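The Table from Hanrahan Street

I bought the table because of the smudges, which I know is a daft reason to buy a table.

It was April and I had been in the flat for 11 days, eating toast off the top of a packing box marked BATHROOM. My sister had gone on and on about getting something from Pledelow, where everything comes flat in a carton with a little bag of screws, but I'd been past the house clearance place on Hanrahan Street twice by then and there it was in the window, big and pale and plain, with a ticket on it for £132. That seemed a lot for a thing with marks on it. I went in to say so.

The woman who ran the shop was called Lejla Georgiou and she wouldn't come down a penny. She told me it had come out of a house in Nakstead, where it had stood in the same kitchen for years, and that she'd had a go at the marks herself with everything under the sink. "They're very faint," she said. "You'll have to look for them." So I looked, and after a bit I found them, over towards the right, a few warm little patches like the ghost of somebody's tea. I paid her the full price! I didn't even ask about delivery, and had to go back in and ask.

Two lads carried it up the stairs and went off whistling, and then I had a table and nothing whatsoever to put on it.

You'd think I'd have filled it straight away. I had boxes everywhere, I had the lamp, I had the post piling up on the floor by the door. But I sat down at it that first evening with my hands in my lap and found I didn't want to put so much as a spoon on it. At Mum's the table was always buried - seed catalogues, batteries, one glove, the good scissors, a jigsaw with 4,000 pieces that was mostly sky and never got finished. We ate round the edges. When we cleared the house it took my sister and me a whole morning to get down to the wood, and then we stood there looking at it like a pair of lemons, and she said, "I'd forgotten it was brown."
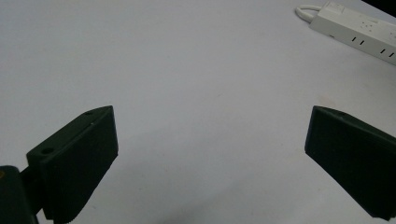 The tabletop, with hardly anything on it to dust round.

Mine is a sort of greyish white, and it goes a bit lavender when the light's on it. I got quite silly about that. I'd come in from work with my coat still on and go and have a look at what colour it was.

My sister came over in the end, up from Adwood with a casserole and a bag of things from Mum's that she said were mine by rights. She put her hand flat on the table and moved it about.

"It's got marks on it," she said.

"I know. Over on the right."

"You want to get something on those."

"I don't, though," I said, and she gave me Mum's look, the exact one, over the top of her glasses. Then she went through the bag and took out the jigsaw, still in its box with the tape round it, and held on to it for a minute.

"There's loads of room," she said.

I went and got the scissors.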